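### 3.2 Demonstration Rig and Shelf Task

The rig was assembled in a shared workshop over two build periods, the first ending in January and the second on 2/24/24. All structural parts were cut or printed on site. The only purchased assemblies were the camera module, the Rathjen servo drivers, and the lithium pack. Drawings and firmware are kept in the Stesside repository under the tag used for the trials in Section 4.

The recording side and the manipulator share one design constraint: the viewpoint of the person giving a demonstration should be close to the viewpoint later available to the arm. The camera is therefore carried on a headband during demonstrations and on a short mast during playback. The same bracket serves both mounts. It is held by 2 captive screws and indexed by a dowel, and the tilt angle is set once and locked. An early version of the bracket used a friction hinge. Ojeda found that the hinge crept downward during long sessions, and the sessions recorded with it were discarded.

Power for the headband unit comes from a belt pack through a coiled cable. Frames are written to local storage and copied to the workshop server at the end of each session. No wireless link is used during recording. In the January tests, a wireless link produced gaps in the stream whenever the laser cutter in the adjacent bay was running, and shielding the receiver did not remove them.

The manipulator is a bench-mounted arm with a parallel gripper. The finger pads were cast in silicone from a printed mold. Pad hardness was chosen by trial with filled pouches. Hard pads slid on glossy film, while the softest pads folded at the edge and trapped the lower seal of the pack. The final pads have a shallow cross-cut surface and a stiff backing plate. Grip force is limited in firmware, and the limit was lowered after Leitão burst a pouch during calibration.

The task is shelf facing. A display pouch has to be brought upright and squared to its neighbors without displacing them. We selected it for three reasons connected with the build. The contents of a pouch shift when it is lifted, so its shape at the end of a grasp differs from its shape at the start. Printed film gives strong specular reflections under overhead lighting, which degrades the depth estimate. Adjacent packs with the same artwork are difficult to separate by appearance alone, and the segmentation step tends to merge them into one region.

Demonstrators received a single page of written instructions. They were asked to use both hands where a shopper or clerk would normally do so, to work at their own pace, and to leave a pouch alone if it already stood square. They were not told which pouch to begin with. Cordeiro reviewed the recordings and marked the start and end of each contact by hand using the Tukora annotation tool. Coelho repeated the marking on a subset without access to the first set of labels. Disagreements were confined almost entirely to the release phase, where the fingers remain close to the film after they have stopped supporting it.

Contacts were grouped by hand configuration. The most useful group for our purposes is the two-sided hold near the base (Figure 4), in which the hands work on opposite lower sides of the pouch. The arm has one gripper and cannot reproduce this hold directly. We approximate it with a closing motion across the base, followed by a small rotation about the vertical axis. The fingers open before the arm retracts, and the retraction follows the approach path in reverse.
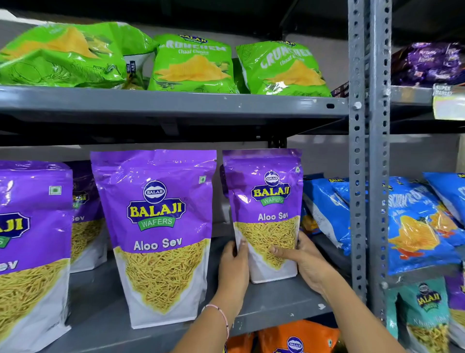 **Figure 4.** Two-handed adjustment of an Aloo Sev pouch on the lower shelf, head camera view. Packs on both sides limit lateral clearance.

Clearance between neighboring packs set the outer width of the fingers. The first fingers were machined from bar stock and could not enter a full row without pushing the next pouch aside. The replacement set is 18 mm wide at the tip and tapers toward the wrist. It is less stiff than the first set, and deflection under load was measured with a dial gauge before the trials. The correction is applied as a constant offset. A load-dependent model was fitted but gave no visible improvement in placement, so it was dropped.

The controller runs at 500 Hz on the Lurkero board. Image processing is slower and runs on a separate machine, with results passed to the controller when they become available. If no new result arrives within 800 ms, the arm holds position and the trial is logged as a timeout. Timeouts are reported separately in Section 4 and are not counted as grasp failures.

Two limitations of the rig affect the results. The headband moves slightly with the demonstrator's brow, which adds a slow drift to the estimated camera pose. We correct it against straight shelf edges where these are visible and leave it uncorrected elsewhere. The second limitation is reach. From its bench mount the arm can service the front position of a row but cannot extend to a pouch standing behind another, and demonstrations of that case were excluded from training. Ó Néill is preparing a longer forearm link with the same wrist flange, and the excluded recordings have been retained for use with it.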